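Section 3. Board Mounting and Push Test
By Anselmo Zabala
August 6, 2020

This section covers fixing the work surface to the table, fitting the pusher rod and running the first sorting test. Complete the wiring and emergency stop checks in Section 2 before starting. All steps apply to the Tistby arm controller with the Mernard rod adapter.

3.1 Mounting the board

1. Power off the controller and lock the switch.
2. Wipe the perforated table. Chips under the board will tilt it and spoil the height setting.
3. Lay the maple board flat on the table with the planks running left to right as seen from the operator side.
4. Start a bolt in the table at each front corner of the board. Bring both down by hand, then tighten evenly.
5. Press on all four corners. If the board rocks, loosen the bolts, clean again and repeat.

CAUTION: Do not overtighten. Maple dents easily, and a dent at the corner will lift the opposite side.

3.2 Fitting the pusher rod

1. Move the arm to the service position and power off again.
2. Slide the rod into the adapter on the flange until it stops. Tighten the clamp screw.
3. Power on and jog the arm over bare wood at the slow setting.
4. Lower the rod until a sheet of printer paper drags lightly under the tip. Raise it 3 mm and save this as PUSH_Z.
5. Jog to each corner of the working area at PUSH_Z and check the gap. Do not let the rod touch the board at any point.

NOTE: PUSH_Z is stored in register 2066. Firmware updates clear this register. Write the value on the inside of the cabinet door.

3.3 Color grouping test

The test uses wooden blocks in four colors. Shapes may be mixed within a color. The controller sorts by color only and ignores outline, so a star and a cylinder of the same color belong to one group.

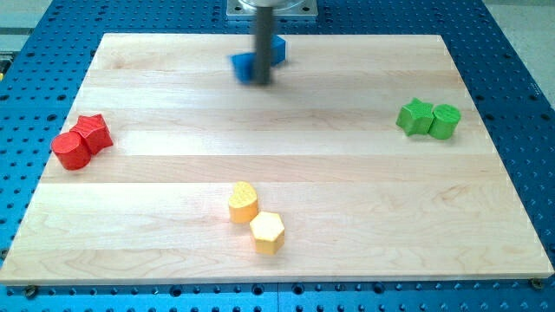

Leave enough bare wood between groups for the rod to come down without striking a block. Tight spacing is the usual cause of a failed approach.

1. Scatter the blocks by hand, upright, inside the working area.
2. Stand clear of the table and load GROUP_4.
3. Set the speed limit to 16 percent for the first run.
4. Press Start. Keep one hand at the stop button until the program ends.
5. If a block tips over, stop the arm, set the block upright and restart from step 2. The program cannot recover a fallen block.
6. Raise the limit in small steps once a full run completes.

CAUTION: The rod does not sense contact. It will keep pushing against a hand or a bolt head. Keep the working area inside the bolts.

NOTE: The event log holds up to 2000 lines. Export it before a long session.

Continue with Section 4, Camera Alignment.

Comments

Amparo Esteban: In 3.2 step 4, is the paper gap measured before or after the clamp screw gets its final turn? Mine shifted slightly.

Anselmo Zabala: After. Tighten fully, then set the height.

benchtop_r: The Jatiteck adapter also fits this flange but sits lower. Redo PUSH_Z if you swap.

Contact: Benítez Shared Workshop, robotics bench | © 2020 | Back to top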